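Speaker notes: Beans From Dry, Start to Finish
Facundo Ocampo
Skuswood Community Kitchen, October 14, 2023
50 minutes, plus questions at the tasting table

Before people sit down: burner on low under the big pot, tasting cups out, raw beans in the three bowls by the door so everyone walks past them and sticks a hand in. Handouts go out at the END or they'll read instead of listening.

OPENING (5 min)

Good morning! Thank you for giving up part of a Saturday to hear a man talk about beans. I've been looking forward to this since January, when I did a short version and got through maybe half of what I wanted to say because I spent so long on soaking.

Ask for hands: who has cooked dry beans at home? Who has cooked them and had them come out hard? Keep your hand up if you blamed the beans. (Wait for the laugh. In January it was nearly everyone.)

Sometimes you were right to blame them! Old beans are a real thing. A bean that has sat in a hot warehouse and then in the back of a cupboard will drink up water all day and still be chalky in the middle. So the first part of this talk is about buying, and we'll get to the pot after that.

BUYING (8 min)

Hold up the bag of Cuervo blacks. This is a small black bean from a farm stand I like, and the harvest year is written on the bag. I love a bag with a year on it. Most supermarket bags won't have one, so look for other clues. You want skins that are smooth and a bit shiny, color that matches from bean to bean, very few splits, and not much dust in the bottom corner of the bag.

Pass the bag around. Pass the old ones around too, in the jar with the blue lid. The old ones look tired. People see it right away when they hold the two side by side.

Buy from a store that sells a lot of beans. A busy market where people fill up big sacks every week will nearly always beat a fancy jar on a quiet shelf.

Story here if time: the white beans my aunt kept in a coffee can. She cooked them for a whole day, we ate at ten at night, and they still squeaked. She served them anyway and we all said they were delicious.

At home, keep them cool, dark and sealed. Write the month you bought them on a piece of tape. Try to cook them within a year.

SORTING AND RINSING (3 min)

Do this on the sheet pan so the front rows can see. Spread out one pound, run your fingers through, pull out anything shriveled and any little stones. Yes, there are still stones. I found one last month, and I found it with a molar the month before that, when I got lazy.

Rinse in cold water until it runs clear. Done. Keep this part quick, it drags.

SOAKING (8 min, and watch the clock!!)

This is where the arguments are, and I enjoy them very much.

You can cook beans without soaking. You really can. Black beans, small pintos and anything very fresh do fine straight into the pot, and the broth from unsoaked black beans is darker and tastes better to me. It takes longer, maybe an extra half hour to an hour.

I soak the big ones: chickpeas, large limas, big white beans, kidney beans. They cook more evenly and fewer of them burst.

The overnight way: cover with plenty of cold water, a few inches over the top, and add a tablespoon of salt per pound. Salt in the soaking water! Someone will raise a hand here. Let them. Salt helps the skins soften, so they stretch and don't split. The old rule that salt keeps beans tough has scared a lot of good cooks into bland beans, and I would like to retire it this morning.

The quick way: bring to a boil, two minutes, lid on, heat off, one hour. Works well.

If your kitchen is hot, soak in the fridge. Beans left out in the heat will start to ferment, and you'll know from the smell and the foam on top.

Baking soda: a quarter teaspoon per pound if your tap water is very hard. More than that and they taste like soap. I know because I once used a tablespoon.
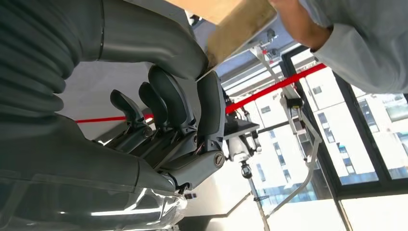
PART TWO: THE POT

(12 min. Move to the burner, bring the tall stool.)

Lift the lid and let the smell go out over the room before saying anything.

This pot went on early today. It's the Wuvov bean, which is what my neighbor calls a fat, speckled runner bean she grows up her fence. She has never told me where the name comes from. They hold their shape like nothing else I've cooked.

What's in there: beans, water two inches over the top, half an onion left whole, four garlic cloves, a bay leaf, a good pour of olive oil, salt. That's all. I want you to taste the bean.

Talk through the order:

Start with a hard boil for 10 minutes. For red kidney beans this step is a must. Raw kidney beans have a natural toxin in them that will make you very sick, and a real boil takes care of it. A slow cooker on low may never get hot enough, so boil them on the stove first and then move them over. Say this one twice. Say it slowly.

Runner beans like these get the same hard boil at my house.

Then turn it way down. A lazy bubble now and then is what you want. A rolling boil for the whole time knocks them against each other and you get torn skins and mush.

Lid ajar. Top up with hot water from the kettle when the beans start to poke out.

Hold back anything sour. Tomatoes, vinegar, lemon and wine all slow down the softening, so they go in after the beans are tender. This is the other big reason for hard beans, along with old ones. If you've ever put dry beans straight into chili with canned tomatoes and waited all evening, you have my sympathy, I've done it too.

HOW TO TELL THEY'RE DONE (4 min)

Get someone up from the audience to taste. Choose a person who looks hungry.

Taste five beans, from different parts of the pot. If all five are creamy to the middle, you're there. If four are creamy and one is chalky, keep going. Press one against the roof of your mouth with your tongue, and it should give way with no crunch at all.

Then the hardest step: turn off the heat and leave them alone in their broth for half an hour. They finish seasoning themselves as they cool. Taste the broth again afterward, it usually needs a bit more salt than you think.

Please save the broth. Please! Drink a mug of it, cook rice in it, loosen a soup with it. I have watched friends pour it down the sink and had to leave the kitchen.

WHAT TO DO WITH A POT OF BEANS (7 min)

Go fast here and let people shout out their own.

First night: a bowl with broth, olive oil, black pepper, toast rubbed with garlic.

Second night: fry an onion until it's properly brown, add beans, mash half of them in the pan, splash of broth. Put an egg on it.

Third: cold with celery, parsley, red onion, lemon and a can of tuna.

Teltska-style, from the little lunch counter two blocks from my old apartment: beans warmed with cabbage and caraway, with a spoon of sour cream and a lot of dill. I asked for the recipe for years and finally got it written on the back of a receipt. It's on your handout. The receipt said "cook until nice," so the times are mine.

Freezing: in their broth, flat in bags or in pint tubs with a little room at the top. They keep well for several months. Thaw overnight in the fridge or put the frozen block straight into the soup pot.

In the fridge they're good for four days or so. Cool them in a shallow dish first, don't park a giant hot pot in there overnight.

QUESTIONS I ALWAYS GET

Gas. Eat beans more often, start with small bowls, cook them all the way through. Changing the soaking water helps some people. Me, not so much.

Pressure cooker? Yes, wonderful, I use mine on weeknights. Keep it under half full, add a spoon of oil to hold down the foam, and let the pressure drop on its own so the skins stay whole. Times for 13 kinds of beans are on the back page of the handout, soaked and unsoaked.

Canned? I keep cans in the house too. Rinse them, warm them with garlic and oil, eat them happily.

Can you mix kinds in one pot? Only if they cook in the same time. Better to cook them apart and mix later.

Lentils: a separate talk, and I would love to give it.

CLOSE (3 min)

Ask everyone to take one of the paper bags on the way out. There's a cup of Cuervo blacks in each, enough for a small pot. Ask them to cook it this week while it's fresh in their minds, and to write on the card how long it took and whether they soaked. We got 97 cards back last time and I read every one. Bring up the lady who cooked hers in chicken broth with orange peel, because I've been making it ever since and it's terrific.

Thank the kitchen crew. Turn the burner OFF. Ladle, cups, oil, salt, and the good pepper are in the tote under the table.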